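### 4.2 Moving Saved Games to a New Computer

1. Close Skullitz on both computers.
2. Open the **Saves** folder and copy every file ending in `.skz`. Allow at least 500 MB of free space.
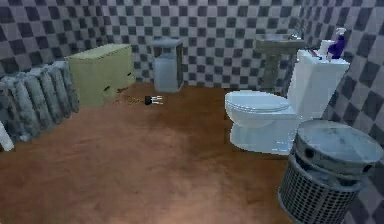
3. Paste the files into the same folder on the new computer, then start the game.

**Note:** Up to 12 save slots are supported - any others stay hidden until a slot is cleared.

**Caution:** Do not rename save files. A renamed file will not load.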